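Grelten Shared Workspace Association
House and Furnishings Meeting
Minutes, August

Meeting opened at 4.05 pm in the Parisi Room. A quorum was present. The minutes of the previous meeting were taken as read and confirmed without amendment.

1. Condition of the round table

The Chair asked members to consider the present condition of the round meeting table.

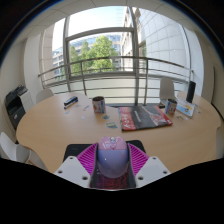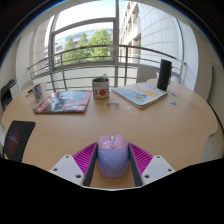
2. Items left on the round table

2.1 Members noted that the table continues to be used for storage between bookings. Magazines, tins, small stickers and scraps of paper, stationery and a computer mouse were all mentioned in discussion.

2.2 It was put to the meeting that the table is the only one in the Parisi Room large enough for group bookings, and that groups have been spending the first part of their hour clearing it. Two written complaints had been received on this point. A contrary view was expressed that the tins and reading matter make the room more welcoming, and that a completely bare table was not wanted by the members who use the room most.

2.3 After discussion it was agreed that tins may remain on the table provided they are kept together at the window side. Magazines are to go to the rack in the corridor at the end of each booking. Stickers, paper scraps and wrappers are to be put in the bin by whoever made use of them.

2.4 The pink and lavender mouse is to be kept in the top drawer of the side cabinet. Members wishing to borrow it should sign the equipment sheet.

Resolved: That the arrangements in 2.3 and 2.4 take effect immediately, and that a notice to that effect be fixed inside the door.

3. Table surface

3.1 The Secretary reported on a quotation from Hirkix for light sanding and re-oiling of the tabletop. The quoted price is $200, including collection and return. The table would be out of the room for 9 days.

3.2 Members asked whether the work could be done on the premises. Hirkix has advised that it can, but that the room would need to be closed and aired, and the price would not change. The meeting preferred collection.

3.3 It was queried whether the work was necessary this year. The Secretary advised that the previous treatment had been intended to last two years and was now in its third. The motion to accept the quotation was carried, one member dissenting.

Action: Secretary to confirm with Hirkix and block out the room calendar.

4. Sign holders and printed cards

4.1 Acrylic sign holders are to be used for current notices only. Cards advertising past events are to be removed at the monthly check.

4.2 A request to purchase further holders was deferred until it is known how many are sitting in the storeroom.

5. Stationery

5.1 Expenditure on pens, paper clips and labels since the last meeting was $23. This was considered reasonable.

5.2 The offer from Buker to supply 100 printed pens at no charge was accepted with thanks. Members asked that the pens be held at the front desk and put out a few at a time.

6. Mugs

6.1 Members were reminded that mugs are to be returned to the kitchen and washed before leaving. The meeting declined a proposal to label mugs individually.

6.2 Coasters were suggested for the round table once it comes back from Hirkix. Left with the Secretary to price cork and felt.

7. General business

7.1 The blind on the left-hand window of the Parisi Room is sticking. To be looked at before the next meeting.

7.2 A member asked whether old magazines could be offered to the library next door. There was no objection. Issues more than a year old may be taken across, after a note has been left on the rack for a week so that anyone wanting a particular copy can claim it.

7.3 The matter of the corridor light was carried over.

There being no further business, the meeting closed at 5.10 pm. The next meeting will be held in the Parisi Room, or in the front office if the table is away.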